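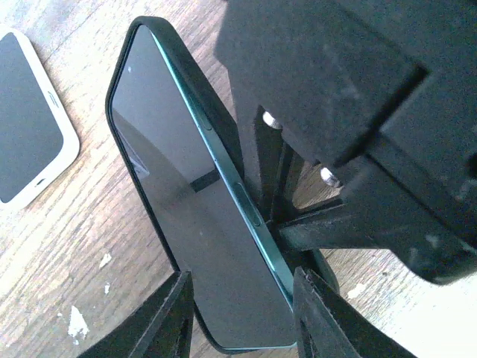

Should a small town library still charge late fees? I think it should stop, and the sooner the better.

The Watasberg library charges 18 cents a day for an overdue book. It has charged something since 1940, when the building on Curgate opened. The money has never paid for much. Last August the library reported 119 blocked cards, most of them held by families with children. A blocked card means no books, no study room and no summer reading program.

People who defend the fees say they teach responsibility. I used to say it too. Then Alžběta Vávra, who ran the front desk for years, told me that the same people returned books late whether the fine was a dime or a dollar. The ones who owed the most simply quit coming, and the books stayed with them.

A lost book should still be paid for - I have no quarrel with that. Send a reminder after 2 weeks, then a bill for the price of the book, and cancel the bill if the book comes back. Fluston has done it this way for a while and its shelves are not bare.

The board votes on the budget next month. I hope it drops the fee line and clears the old balances too.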